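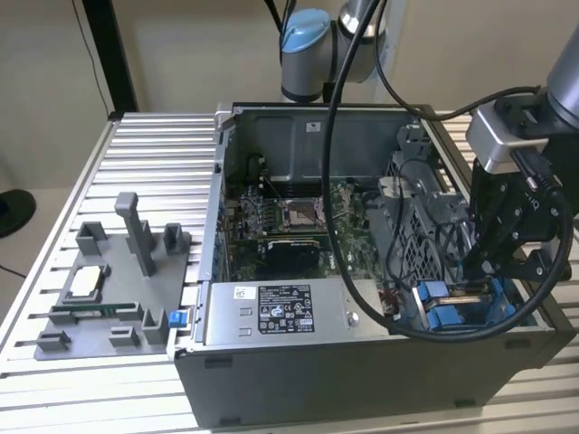 Photo: Mbali Magagula / Grindari

About Grindari

We take old computers apart for a living. Companies send us the desktops they're done with, we pull out whatever still has some life in it, and the rest goes to people who melt things. It's a glamorous business and our parents are very proud.

Grindari started in a rented unit on Buthelezi Street with two workbenches, one good screwdriver and a long argument over who got to use it. These days 3,000 machines come through the door in a decent month. We have plenty of screwdrivers now. The argument has moved on to the radio.

How the work changed

For years the job at the bench was the same motion, over and over: side panel, memory, drives, card, next. Our people were fast and their wrists hated them for it. In March we switched on the first Nekex cell, with robot arms working over an open tower on a slotted table, and gave it the part of the job that made everyone reach for the ibuprofen.

There was a meeting beforehand. There was a slide with the word "journey" on it, for which management has apologized. What people wanted to know was whether they'd still be working here in a year, and they got it in writing: no one loses a job to the cell, and no one loses pay for moving to a different one. The letter is still taped up by the coffee machine, in case we get forgetful. 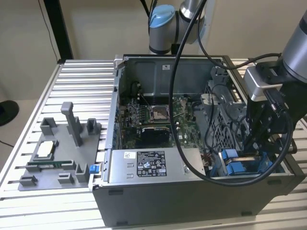 So the bench crew was split up and retrained, some more willingly than others. A few now run the cells. A few moved to testing and grading, where you decide if a part can be resold, and where you get to sit down. Two went to the front office and have asked us not to send them back.

The training takes 90 hours, paid, on the clock. It used to be shorter and it showed.

What the arms are bad at

Drives are where the old hands still earn their bragging rights. Someone who has emptied a few thousand towers knows by feel when a carrier is going to stick, and getting that knowledge out of their fingers and into the Orireo software has been slow, occasionally loud work. Big colored handles help. A light-blue carrier lever gives the gripper's two fingers something chunky to hold, and it's a lot easier to make out than a black cable lying on top of other black cables. Cables remain everybody's least favorite subject. If you design computers and happen to be reading this, we'd like a word.
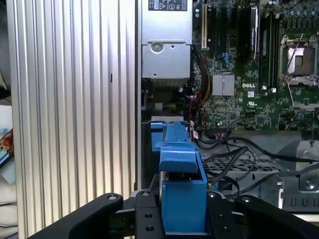
Pay is the other thing applicants ask about, usually in the second email. Cell operators start a grade above bench rate, and part of what they're paid for is looking at what the wrist camera sees and deciding if it makes sense. It's a close-up view of the work: gripper fingers on a blue handle, the perforated drive cage with cables strewn over it, red, orange and black power wires running down beside the board. A newcomer sees spaghetti. An operator with a few months in sees which strand is going to be trouble, and gets to say so before lunch.

Who we are now

There are 134 of us, which is more than before the cells and more than the parking lot was designed for. Mbali Magagula runs operations, takes most of our photos and has the final vote on the radio. Suggestions about the cells go to her too. She reads all of them, including the one that just said "no."

Visits and jobs

We give tours to schools and to customers who'd like to see where their old desktops end up. Wear closed shoes. For open positions, ask at the front office, where two former bench hands will tell you more than we would.

Page last updated 2019-06-04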